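The Long Way to a Letter Tray
At the Stundero robotics club, a whole season of work goes into one simple office chore

Ask the students in the Stundero club what they are building this year and you will get a pause, a bit of a grin, and then somebody will tell you about office supplies. They are teaching a robot hand to tidy a desk. It sounds like a small thing until you have spent an afternoon with them, as I did, and watched a full hour go by over the question of how a thumb should come up to the edge of a tray.

The club meets above the public library in Derinier, in a long room with bad heating and very good snacks. It began in June with a handful of high school students and a stack of secondhand laptops, and the plan back then was to build something with wheels. Then they heard about the Hailu Challenge, which is run entirely in simulation. Every team gets the same computer model of an arm and hand, the same list of household and office objects, and 65 tasks to pick from. There is nothing to solder and nothing to ship, which suited a club whose budget mostly goes to crackers.

Fuad Wubshet, who coaches the group after his day job writing software for a bus company, told me he was a little worried they would miss having a real machine to poke at. "I thought they'd be bored by the second week," he said. "Then one of them stayed late because the fingers were going straight through a coffee mug, and she wanted to know why. After that I stopped worrying and started bringing more food."

The team calls its program Fika, after the Swedish coffee break, and it has grown in the way these things grow. There is a part that plans where the arm should travel, a part that shapes the hand on the way there, and a part, written mostly by two ninth graders who argue like an old married couple, that decides when to stop and try again. Each attempt is limited to 40 seconds. The best runs finish with time to spare, and the worst ones – I saw a few, and they were wonderful – end with the arm waving politely at a wall. 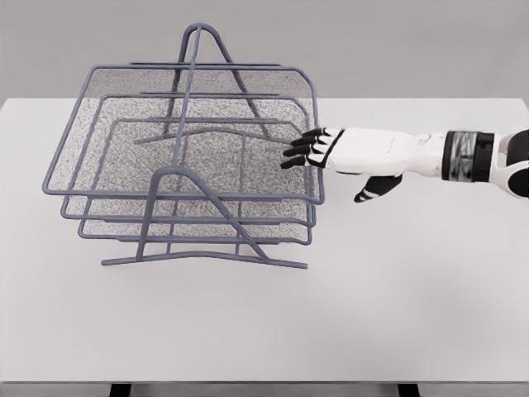 Simulation still: Stundero Robotics Club
Words by our education writer | December 10, 2022

The mesh letter tray has become the object everybody has feelings about. A box is a box, Wubshet says, but a tray with three levels and all those thin rods gives a hand a great many ways to go wrong. The students have been bringing the hand in flat, palm down, with the fingertips close beside the top rim, and then working out what the thumb ought to do from there. There are 20 versions of that approach saved on the shared drive, some with names I can't print in a family magazine.

Regional scoring is done online in the new year, and the club will enter 3 tasks, the tray among them if the ninth graders get their way. Meanwhile the room over the library stays open to any student who wants to come up and try it, no experience needed, and there is a sign-up sheet at the front desk downstairs, next to the returns cart.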